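## 4. Recording a task by remote control in the simulator

Read section 3 first if you haven't paired the hand controller. The steps below apply to Hesteo Teach on a Herkcombe arm, real or simulated. In the simulator you can crash the arm as often as you like, so do your first recordings there.

1. Open the Khurana practice cell and press **Reset**. The arm returns to its rest position.
2. Set the speed limit to 18 per cent. Leave it there until you can finish the whole task without stopping.
3. Switch to the wrist view. Use the room view for long moves and the wrist view for anything close to a part.
4. Hold the side button on the controller and bring the arm towards the rod. The arm moves only while the button is held.
5. Line up the fingers so that the rod stands midway between them, then squeeze the trigger slowly.
6. Stop when both fingers meet the rod. Let go of the side button, but keep the trigger squeezed.

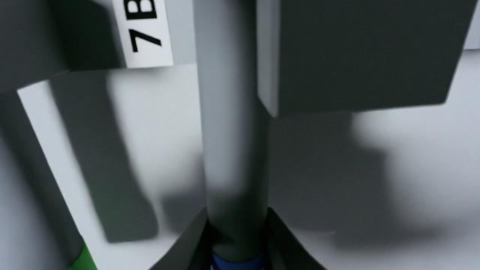
*Figure 9. Wrist view with the gripper fingers closed around the lower part of the rod, at the blue band. Block 7B is at upper left.*

**Note:** The wrist view turns with the gripper, so labels may read sideways. Steer by the rod and the fingers.

7. Press **Record**. Wait for the tone before you move.
8. Carry out the task at a steady pace. Short pauses are fine — the software trims any pause longer than 2 seconds.
9. Press **Record** again to finish, then choose **Keep** or **Discard**.

**Caution:** Do not release the trigger during a recording unless letting go is part of the task. The release is saved as a step and the arm will repeat it.

### Length of a recording

A single recording can last up to 600 seconds. If your task is longer, split it at a point where the arm is holding still, and join the parts under **Trarska > Sequences**.

Discard any take in which you bumped a block or had to grip twice. Editing a poor take is possible (see section 6), but it is usually quicker to press **Reset** and go again.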